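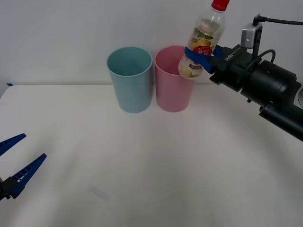
Photo: Lurkska open day, press page

Jul 2, 2021

Back from the Lurkska open day with sore feet and a tote bag I didn't ask for. I'd told myself in June that I would skip it this year, and then Plokley offered a seat on the shuttle and I went. It's 19 miles each way, and the air conditioning only worked on one side of the bus.

The part everyone lined up for was the drinks table. Two black arms with blue fingers, a white table, one blue cup and one pink cup. One arm held a clear plastic bottle with fruit on the label, up over the pink cup. The red cap was on it. I asked the young man with the badge when the cap comes off, and he told me that was "a separate skill." He said the arm had been through 676 practice runs. I asked how many of those went well and got a brochure.

The other arm hung open at the corner while I watched the bottle. Two arms, then, and one of them busy. I wrote that on the back of the brochure so I wouldn't let myself be charmed later.

What bothers me is the table. Bare white, plain wall behind it, two cups side by side and nothing else to bump into. My kitchen has never looked like that. I'd want to see it done next to the toaster with the mail lying there and somebody reaching across for the butter. When I said so, a woman from Prunico, which I gather is paying for part of this, said home trials were "on the roadmap." So was my street's new sidewalk.

To be fair, the grip looked gentle. I'd expected the bottle to be squashed and I couldn't see that it was. The kids up front loved it, and a man behind me said he'd buy one tomorrow. The sign by the door claimed nearly 400 visitors before lunch, and the coffee line made me believe it.

Skipped the Bevan talk. It ran 50 minutes and there were no chairs left.

Poured myself a glass of iced tea when I got in. Need to call about the gutters in the morning.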